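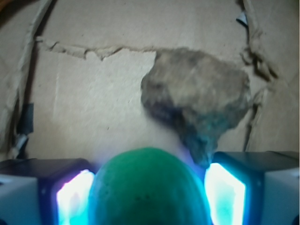 The Case Against the Five-Day Ripeness Promise

If you shop at any of the bigger stores in Celham you will have seen the stickers by now. They went up in October, over the avocados first, then the pears and the mangoes, and they say "Ready When You Are." Underneath, in smaller type, is a number of days. One bin says it is ready today. The next says two days. The one at the end, which is always the fullest, says five.

I have been buying from these bins for most of the season and I would like to register some doubts.

The pitch comes from an outfit called Ilent, which sells a ripening plan to grocers. Fruit comes in hard, sits in a room where the temperature and the gas are managed, and gets sorted by how soon somebody could eat it. Ripening rooms are old news. Bananas have gone through them for longer than most of us have been alive. What is new is the sticker, and the price, which at my store went up 30 cents apiece on avocados the same week the stickers appeared. The manager told me those two things were unrelated. He may even be right.

So I kept a list. I am the sort of person who keeps a list, as regular readers of this newsletter know to their cost. Over the season I bought 144 pieces of fruit from the dated bins at two stores, wrote the promised day on each one in grease pencil, left them on the counter and cut them open on the day. I called a piece right if I would have served it to a guest without apologizing, early if it was still hard or squeaky, and late if it had brown strings or that sour smell near the stem.

The "today" bin did well. I would hope so. Anyone with a thumb can tell whether an avocado is ready today, and people have been doing it in grocery aisles forever, to the distress of the produce staff. The two-day bin was decent, with most of the misses on the early side. The five-day bin was a mess. Some of it was ready in three days, some of it took more than a week, and one pear went straight from wood to mush while I was at work.

I ate a lot of guacamole. My household has asked me to say that they ate a lot of it too.

Now, I know what the objections are, having heard most of them at the last meeting. My kitchen is warm. I had the fruit near the bread, and for a while near a bowl of apples, and apples give off the gas that hurries everything along. All true. But whose kitchen is this promise written for? The sticker doesn't say "five days at 65 degrees in a room with no apples." It says five days, and it says it to people who have kitchens.

I put this to Ilent by email and got back a friendly paragraph about "a guide to expected eating quality under typical home conditions." I wrote again asking what typical home conditions were. That was a while ago.

Treasa Mac Suibhne, who ran the produce counter at Osa for years before it closed, was more use. Her view is that anything past three days is guessing, whatever room the fruit has been in, because two avocados off the same tree can be picked on the same morning and still not agree with each other. When she had the counter she kept three baskets, labeled "tonight," "tomorrow or so" and "not yet," and she moved things between them by hand every morning. "Not yet" had no number on it. I asked whether customers minded. She said they minded being told wrong a great deal more.

I find that hard to argue with, and I have tried, because I don't want this to turn into one of those pieces where the old way was perfect. It wasn't. Osa's mangoes were often terrible. Plenty of fruit got squeezed to death by people looking for "tonight" in the "not yet" basket, and whatever was bruised ended up in the trash. If sorting the fruit in the back means fewer thumbs on it out front, I am for it. I would even pay a little for it, though I would like somebody to tell me that is what I'm paying for.

Waste is the other half of the pitch. Ilent's flyer, the one on the counter at Hsu's, says dated fruit means less thrown out. It doesn't say less thrown out by whom. The store may well be tossing less, since the five-day bin lets it sell fruit that used to sit in the back. But when that fruit goes bad on my counter on day three, it's still in the garbage. It's just in mine. I asked at both stores whether they had figures for before and after. One said that was a question for head office. The other said they'd look into it and then offered me a coupon.

The coupon was for avocados.

A few of you have asked what to do instead, so here is what I do, and you may take it or leave it.

Press near the stem, gently, with the side of your thumb and not the tip. If it gives a little there, you have a day or two. If it gives everywhere, eat it tonight. Pears go by the neck in the same way. Mangoes I go by smell, and if there's no smell at all I put it back.

Buy from the today and two-day bins and skip the five. If you need something for next weekend, go back next weekend, or buy hard fruit from the undated pile at Hsu's, which is cheaper and no less predictable as far as I could tell. When an avocado gets where you want it and you don't, put it in the refrigerator whole. It will hold there for a couple of days, sometimes longer. The cold won't do much for one that's still hard, except make you wait.

And if a dated piece lets you down, take it back. Both stores told me they will refund it with the receipt, though there's no sign saying so. I returned 11 pieces and got my money each time, along with some looks. I'd be curious to hear whether anybody else has had the same luck, and whether the bins at the north end store are any better than ours. I haven't tried them. Write to the usual address and put "fruit" in the subject line so I can find it.

Next month: the refill station for dish soap, and what it costs by the ounce once you've bought their bottle.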